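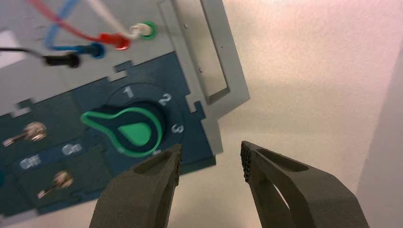
Rotary knob demos: policy learns the switches, fails on the knob
Posted by Oranuch Yimyam
Tags: teleoperation, imitation learning, data collection, task boards

I am collecting teleoperated demonstrations on a modular task board with a two-arm setup. The board has push buttons, two sliders, toggle switches, a rotary selector and a patch section with banana plugs. I have 453 episodes so far, recorded with Ogola 2 and stored one file per episode. Each episode covers one instruction, for example "turn the knob to 3" or "flip the upper switch."

After training, the policy does well on the buttons and acceptably on the toggles. On the knob it fails in most trials. It approaches correctly, closes the fingers a little to one side of the pointer, rotates, and slips. The wrist cameras and the head camera are both used as inputs. The action space is joint positions with a chunk length of 20 steps.

What I have checked:

Camera timestamps are aligned with the joint states.
The gripper closes fully when commanded outside the policy.
The knob episodes were all recorded by the same operator, in one block.
The board was not moved between knob episodes.

My plan was to record more knob episodes until I reach 2000 in total. Before I spend the operator time, is quantity the problem, or should I change how the episodes are recorded? I would also like to know if resetting the knob to position 1 before each episode is correct practice. I have been doing that throughout.

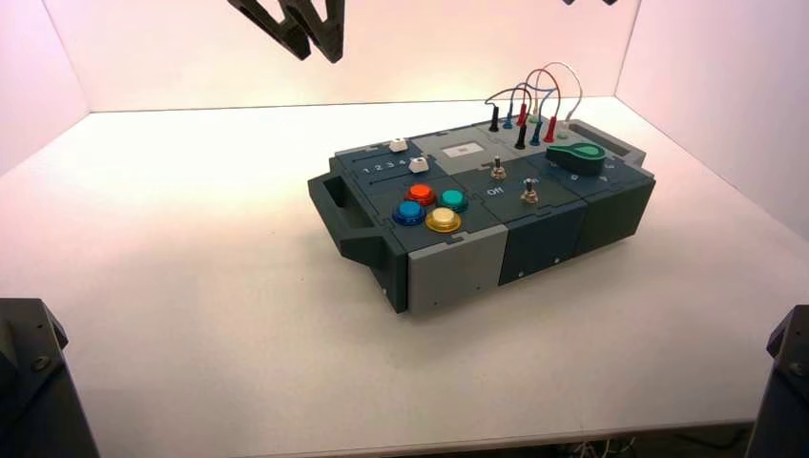
Last edited by Oranuch Yimyam on December 17, 2022

Edit: I was asked for the starting conditions. Both arms start raised over the board and the board lies at a slight diagonal to the table. The operator can use either arm. The instruction text is written before recording and is not changed afterward, even if the operator lands on the wrong position. Failed episodes are kept with a flag, but I have now found that the loader ignores the flag. I do not know how many flagged episodes went into training.

Noelia Marín

Fix the loader first. You can't draw any conclusion from the trained policy while flagged episodes are going in with the same weight as the good ones. A knob episode that says "turn to 3" and ends on 2 is worse than no episode.

After that I would not go to 2000. Your last two checks are the cause, in my opinion. If the board never moves and the knob always starts at 1, the policy can get a low training loss from the arm pose alone and has little reason to use the wrist image. Then any small offset at test time puts the fingers beside the pointer, as you describe.

Record up to 100 new knob episodes with these changes:

1. Shift and rotate the board between episodes. Small changes are enough, but make them in both directions.
2. Start the knob from every position, including ones past the target, so that both turning directions appear.
3. Put the instructions in random order across all tasks. Do not record the knob as one block.
4. Have the operator pause briefly with the fingers on either side of the pointer before closing. Do not let the pause get long or the policy will learn to stop there.
5. Include recoveries. If the grip slips, the operator reopens, lines up again and finishes. Mark it as a success if the final position is correct.

Also decide which arm does the knob. "Either arm" gives you two modes for the same instruction and not enough examples of each. You can add the second arm later.

Write the final knob position into the metadata at the end of every episode. You can then relabel the wrong ones with the position they reached and keep most of them.

Plelora

had the same thing with a valve handle. lower the chunk length, 20 is too long for contact. worked for me on 8

Bromavska

I disagree with the answer above on chunk length, at least as a first step. It depends on the control rate, which the post doesn't give. At a low rate 20 steps is a long time without looking at the cameras, and at a high rate it is short. Changing it before the data is fixed will only hide the other problem.

One addition to Noelia's list is the wiring. The leads on the patch section loop up well above the board, and their shape changes whenever a plug is handled or the board is shifted.

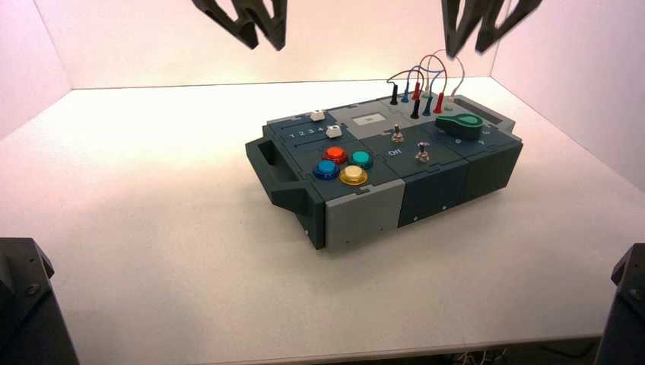
If the leads keep the same shape through all the knob episodes, the policy may use them as a landmark. Rearrange them by hand every few episodes, including for tasks that don't involve the plugs. The same goes for the sliders and toggles. Leave them in whatever state the previous task ended in, and do a full reset only at the start of a session.

To test for this without retraining, take held-out knob episodes, mask the lead area in the head camera image and compare the predicted actions with and without the mask. A large change during the approach means the policy depends on the leads. Do the same with the wrist image. If masking the wrist view changes almost nothing in the last part of the approach, Noelia is right about the cause.

We use Oltuver for the replay and it can apply a fixed mask per camera. If the board moves, you need to draw the mask again for each episode.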